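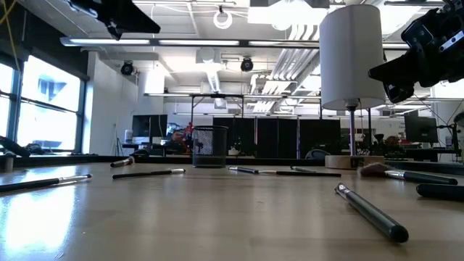 Issue 23

Let the slow hands teach
By Izzati Yeoh

I have spent a good part of the past year moving robot arms by hand and by remote control, putting brushes and pens into a desk cup so that a machine can learn to do it. I think most of us who do this work are being taught to do it badly. We're told to be quick and clean. I'd like to argue for slow and a bit messy.

The usual way of running a session is simple. You scatter some things on a table, you sit down at the controls, and you tidy them up. Each run is saved and you go again. At Stovance, where I trained, the target was 4,000 runs for a single task before anyone would look at the results. Operators were ranked by how many they got through in a shift. The board with the rankings was next to the kettle, so you saw it whether you wanted to or not.

You get fast under that kind of pressure. You learn which brush is easiest to pick up and you go for it first. You learn to lay things out with the handles turned the way you like them. When a grip feels wrong you throw the run away and start over, and by July I was throwing away one run in 4.
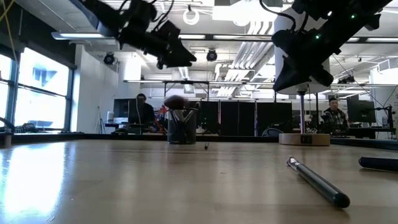
I now think those were the runs worth keeping. A makeup brush is an awkward thing to hold. The weight is in the wrong spot, the handle is round, and the soft end gives you no warning when it catches on the rim of a cup. A person dealing with that backs off, turns the wrist a little and tries again. If the robot is only ever shown the tries that went well, it has no idea what to do after one that didn't.

Thabiso Chauke, who ran our evenings at Stovance, disagreed with me on this and still does. His view is that a robot copies what it sees, so if you show it fumbling you will get a robot that fumbles. He has a point. I've watched an arm pause over a pen for no reason I could find except that its teacher used to pause there too. Bad habits do get passed on, and I wouldn't want a careless operator's whole week going into the pile.

But there's a difference between a careless run and an honest recovery, and a person can mark which is which. It takes a few seconds at the end of each one. When I moved to Irkard we started doing it, with a short note typed in plain words, such as "slipped, regripped lower". Our pile grew more slowly. I believe it is a better pile, and I would sooner train on it than on anything I made in my first months.

My other complaint is about who gets asked. Operators know things about a task that don't show up in the saved joint positions. I can tell you that thin handles are harder than thick ones when they lie flat on a hard table, and that I work worse when there is glare on the wood. In my time at Stovance I was asked for that sort of thing once, on a form with room for two lines.

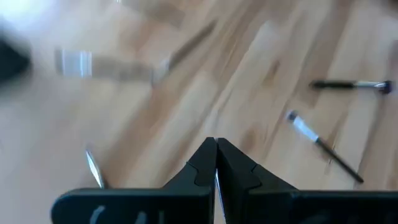 What I would change

Stop ranking people by count. Pay for the hours and let the number of runs be what it is.

Keep the failed grips, with a note on each. Storage is cheap compared with an operator's afternoon.

Have somebody else lay out the table. We all set things down in ways that suit our own hands, even when we're trying to be random.

Put operators in the room when the trained robot is tested. I had been in the job for months before I saw an arm run on my own demonstrations, and I learned more from that hour than from the training manual.

Replies to this column can be left at the front desk or sent in before the next issue closes.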